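Rosance Community Kitchen Skills
Unit 4 handout: Cold storage and stock rotation
Revised 9/12/25

Before you start
Bring your temperature log from Unit 3, a permanent marker and a roll of removable labels. If you missed Unit 3, the blank log is in the Wurnley folder at the front desk.

4.1 The temperatures
Cold food is held at 5 degrees or colder. Frozen food is held hard frozen, and for this course we work to minus 18. Between 5 and 60 degrees is the danger zone. The dial inside a fridge is a setting and tells you nothing about the temperature of the food. Use a probe thermometer, place it between two packs on the middle shelf and wait for the number to settle.

Record the reading at opening, after the lunch service and at close. Write the number you see. A log that says 4 every time will be queried by the assessor.

4.2 Shelf order
Ready-to-eat food goes on the upper shelves. Raw meat, poultry and seafood go at the bottom, covered, in a tray with a lip. Whole vegetables go in the crisper, and cut vegetables are treated as ready to eat. Eggs stay in their carton.

Leave a gap between packs so air can move. Don't line shelves with foil or tea towels.

4.3 Cooling cooked food
From 60 to 21 degrees within two hours, then from 21 to 5 within another four. A full stockpot won't do this on its own. Divide it into shallow containers, no deeper than a hand's width, and leave the lids ajar until cold.

Worked figures: the Mutano soup recipe makes 922 mL more than one large tub will hold. Portion it into 355 mL containers for the freezer and 200 mL containers for the fridge, and label both before filling.

4.4 Labels
Product, date made, use-by date, initials. Put the label on the container and keep it off the lid, as lids get swapped. Older stock moves to the front. Anything without a label is thrown out. 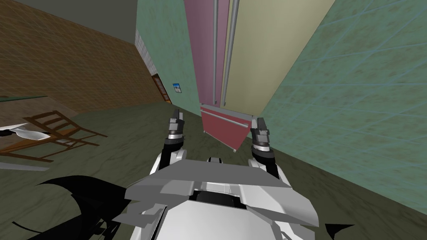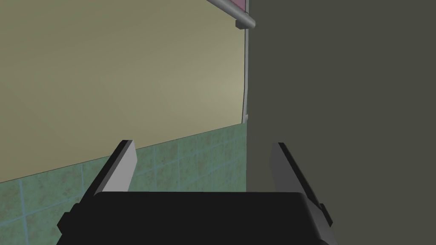 4.5 Doors and seals
Every time a fridge is opened, cold air falls out at the bottom and room air comes in at the top. Decide what you need first, open once, and take it all. In a tall fridge with two doors, like the one against the wall in the first picture, check the seal on each door separately. Close a strip of paper in the door and pull; if it slides out freely, report it. Wipe seals weekly with warm soapy water and dry them.

Reading for Unit 5: Cha workbook, page 492, dry goods and pests. Logs are collected in the last week of September.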